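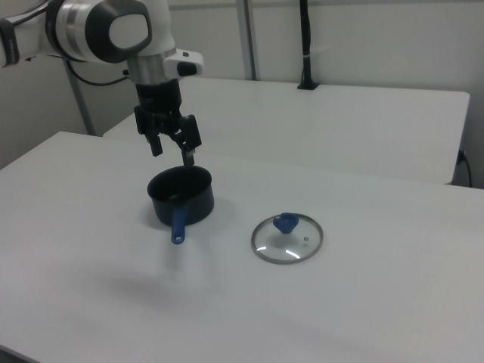 Figure 2. Saucepan and lid on the white worktop, lid laid flat to the right of the pan.

3.2 Cookware and placement

The lidded saucepan was chosen as an everyday item made up of two parts that are stored together but handled apart. The pan is small, deep and round, with a black exterior and a blue handle; the lid is glass with a thin metal rim, a small steam vent and a blue central knob (Figure 2). Participants in the Kullen sample were asked to put the lid on the pan and then set both aside as they would at home. Each session lasted 60 minutes and covered the full set of kitchen items.

Over 145 placements were coded by two raters. A placement was recorded as closed when the rim of the lid sat level on the pan, and as open in all other cases — including those where the lid was left beside the pan. The position of the handle was noted separately, as earlier work on shelf storage (the Punotard study) had treated it as part of the pan's footprint.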